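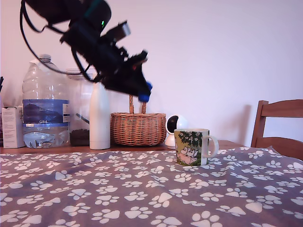
Gripper over the basket handle, mug to the right.

Step 3: Record the approach

Start each demonstration with the gripper clear of the table. Move the leader arm slowly until the fingertip is above the basket handle, then hold for two seconds before you descend. The pause gives the trimming script a clean mark.

Keep the cable loop slack — a taut cable pulls on the upper joints and the error shows up in the recorded angles.

Lower straight down, close, lift, and press Save. Discard any take where the basket tips or the arm touches a neighbouring object. Record eight good takes before you rearrange the table.

Dronard numbers takes automatically. Our last set ended at 331.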